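Community Help > Workshop and Small Business > Packing and Shipping

Can a robot pack phone cases yet, or am I dreaming?

Posted by tiraldale_cases in March
82 views - 5 comments - 2 shares

Quick one, typing this between orders. I sell phone cases out of my spare room, mostly silicone ones with cartoon prints. Last month was 425 of them. Every case gets picked up, looked at front and back, put in a tray, then bagged. Boring as anything and my wrists hate it.

Is there a robot arm that can do the pick up and look part? Not a whole factory line. Something that fits on a table. Budget is not huge but I'd stretch for it if it really saved me the evenings. Soft cases, bright colors, different prints all mixed together. Anybody running one?

5 comments, sorted by oldest

Kernari

Short answer - sort of. Picking up one case off a flat table, sure, an arm with two fingers can do that. Doing it all evening with mixed prints and a case lying half on top of another one, different story. Silicone grabs. It sticks to the table, sticks to the next case, bends when you squeeze it. Hard plastic is way easier.

These two show the kind of job I mean, a clown print case on a white table.
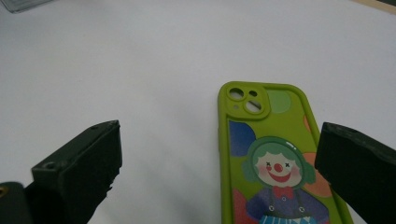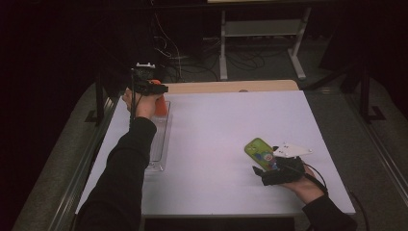 Lime green case on the table between two gripper fingers (first), and held in the right hand, clear tray on the table (second).

See how thin a case is lying flat. The fingers have to come down low on either side, and there isn't much edge to hold. A bit too far over and you're pushing it across the table instead of lifting it. You do that without thinking, a machine has to get it right every time. The looking part is the easier half imo. A fixed camera over the table will catch a wrong print or the wrong color. Small scuffs on shiny ink, not so sure.

What I'd do: buy the camera, keep your hands. Put a slightly rough mat down so the cases dont stick. Tip them on edge in a rack if you ever do try an arm, way easier to grab.

Mokoena

no. not worth it at your size. get a taller table for your wrists

Rodura

Disagree with the flat no above. We tried a small arm in our shop for 10 weeks on hard shell cases. It was slow, slower than me by a lot, but it could run while I did lables. Dropped some. Somebody had to stay in the room to clear jams, so forget the idea of going to bed and waking up to full trays.

Suction cup worked better than fingers for us, but that was on smooth backs. Raised prints leak air, so test on your worst case first. Ask the seller to run YOUR cases on video before you pay. If they wont, walk away.

tiraldale_cases

Thanks all. Some of my prints are raised so suction might be out. Going to try the camera and the mat first, will post back if it helps.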